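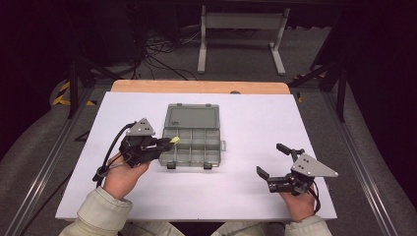
So the big Zutevine omnibus landed last night and I've already fallen out with it, which is a shame as I've wanted one of these since I was at school. For anyone who doesn't know, Utine have put the whole run into one enormous slab, 1226 pages, new lettering, new colours, and (this is the bit I want to talk about) a new reading order. The Gudley issues have been pulled out of where they originally ran and shoved to the back as a sort of appendix. I've got my old floppies out to compare, along with the little card character counters that used to come stapled inside, and I was going to sort those by story arc into a smoky grey plastic box with a flip-back lid, three rows of three compartments, which would do nicely for nine arcs. Except now I can't decide if there ARE nine arcs, because according to the omnibus Gudley isn't one, it's a "side cycle". Have I been reading this wrong for half my life? How does everybody else split it up?
Posted by brackenfold, 7.40 pm

Nine, and Gudley is the fifth of them. I'll die on this hill. The flood in Gudley is why the Ferrywoman won't cross the river in the sixth arc. If you read it in the omnibus order she just stands on the bank sulking for no reason and then 700 or so pages later you get told why. Mad decision.
Posted by tinpot_regent

Going to stick up for Utine here. I read it in the original monthlies and the Gudley issues nearly made me drop the book. You'd had that massive cliffhanger with the bell tower coming down and then, next month, nothing. A village. A man with a goat. Month after month of the man with the goat. I was absolutely furious, and I wasn't the only one if you go back and read the letters pages. Having it at the back means the main story finally has a bit of pace to it.
Posted by osprey lane

Pace isn't everything though, is it. The goat stuff is the best drawn section in the whole run. Those wide empty panels with the washing lines! You need it after the bell tower, it's like getting your breath back.
Posted by tinpot_regent

I have only read the omnibus so I'm probably the wrong person to ask, but I didn't miss Gudley at all and then really enjoyed it as a separate thing when I got there. It felt like a nice quiet epilogue. I did wonder why the Ferrywoman was being so odd, to be fair. I assumed I'd skimmed something.
Posted by mildewed_annual

See, "I assumed I'd skimmed something" is exactly my problem with it! You shouldn't have to think that. I'm about a third of the way in and I keep flicking to the back to check things, and this is not a book you flick about in, it weighs as much as the cat. How are people holding it, by the way? I've tried a cushion on my lap and I've tried lying on my front like I'm ten and my elbows won't have it.
Posted by brackenfold

Cookbook stand. The metal sort.
Posted by osprey lane

Does anyone know how many were printed? The shop told me 3000 and that there wouldn't be a second go at it, but shops say that about everything.
Posted by pagesevenghost

That's what it says on the limitation page in mine, opposite the contents. Whether there'll be a cheaper paperback is another question. Utine did a softback of their last big one eventually, but it took ages and they chopped the sketches out.
Posted by osprey lane

Can we talk about the colours? I can live with the running order, you can always just read the pages in a different order, you've got hands. You can't un-see the colours. The night scenes in arc two used to be that muddy purple with the dots showing and it looked like the whole town had a bruise. Now it's a smooth blue gradient like a phone background. All the lamps glow. Why do the lamps glow? The entire point of that chapter is that there's no oil left in the town and people are bumping into each other.
Posted by hobnail_choir

Oh no, you've ruined it for me now. I hadn't noticed the lamps and I've just gone and looked and every single one is glowing.
Posted by mildewed_annual

I'd be gentler on the colours than that. The purple was never a choice, it was cheap printing on cheap paper, and it came out different depending on which copy you had. My copy of the second issue is nearly brown. The artist's notes at the back (which I'd say are the real reason to buy this) have the original colour guides reproduced and the night scenes are marked up as blue. Blue! It's written in the margin.
Posted by osprey lane

Blue isn't the same as glowing. I've read those notes too. It says "cold blue, flat". Flat! Underlined.
Posted by hobnail_choir

Fair. I'd forgotten flat.
Posted by osprey lane

Popping in as someone who came to this through the Hegedűs edition, which I don't think anyone has mentioned. It was a set of slim hardbacks, black and white only, and they kept Gudley in the middle but as its own separate volume, so you could read it or leave it on the shelf and pick up the next one. I always thought that was the neatest way round it. No glowing lamps either as there isn't any colour to argue about. They do turn up second hand, though the bindings are a bit grim and the pages drop out of volume three if you so much as look at it.
Posted by larder_moth

Mine dropped out of volume three AND volume four. Lovely books otherwise. The blacks are so black.
Posted by tinpot_regent

Right, I didn't know the Hegedűs ones had it as a separate volume, that changes things a bit. So there's an edition that agrees with me (middle) and an edition that agrees with osprey lane (leave it out if you like) and they're the same edition. I've now spent a whole evening on this with cold tea. I think what bothers me is less where Gudley goes and more that there's no note telling new readers it was ever moved. One line on the contents page would have done it.
Posted by brackenfold

There is a note, it's in the afterword.
Posted by osprey lane

An afterword comes after, though — by then you've read it.
Posted by tinpot_regent

For anyone who wants to do it the original way with the omnibus, here's what I did. Read straight through until the bell tower comes down and the dog gets out. Stop there. Go to the back section and read all of Gudley, including the two short wordless ones. Then come back and carry on from the chapter that opens with the ferry tied up. I used a ribbon for one place and a bus ticket for the other. The only bit that doesn't work is the recap box at the start of the sixth arc, which they've rewritten so it skips the flood completely. The old one read much better in my opinion.
Posted by hobnail_choir

That's brilliant, thank you, I'm going to do exactly that. I'm not far off the dog getting out.
Posted by brackenfold

What are the letters pages like in this, are they in? I only ever had a handful of the originals and the letters were half the fun. There was a running row about whether the mayor was dead that went on longer than the mayor did.
Posted by pagesevenghost

A selection. They've printed 18 pages of them, quite small, and it's mostly the nice ones. The really angry goat letters didn't make it. Mine certainly isn't in there.
Posted by osprey lane

You wrote in about the goat??
Posted by mildewed_annual

I was young and I had opinions about pacing. They never printed it at the time either.
Posted by osprey lane

This explains so much.
Posted by tinpot_regent

Back to the original question about arcs. I split it into eight and always have. I count Gudley as one, same as tinpot, but I think the first two are a single story with a title change halfway. If you look at page 172 in the omnibus there's no break at all now, it just runs on, where the old issues had a fresh cover and "Part Two Begins" in huge letters. That's one change I'm completely behind. It was only ever called part two to get new readers in.
Posted by larder_moth

Eight!! No. The second arc has a different narrator, it has to be its own thing. The first one's told by the miller and then he's gone and it's his daughter. I can't have eight.
Posted by tinpot_regent

Is it definitely the daughter? I thought it was left open until the wedding.
Posted by mildewed_annual

She mentions the burnt sleeve on her first page. It's the daughter.
Posted by tinpot_regent

I'm sticking with nine, sorry larder_moth, although you've made me go and reread the join and it is very smooth. Counters are going in by arc and the goat is getting into the middle compartment with everybody else from Gudley. Will report back in November or so when I've got to the end at this rate. One more thing while I've got you all, does anyone else's copy have the map printed upside down on the inside back cover, or is that meant to be the view from across the river?
Posted by brackenfold

Mine's the same. I thought it was a mistake.
Posted by mildewed_annual

View from the river. The old poster was like that as well.
Posted by larder_moth

The old poster had north at the top, I had it on my bedroom door. Will try and dig it out.
Posted by hobnail_choir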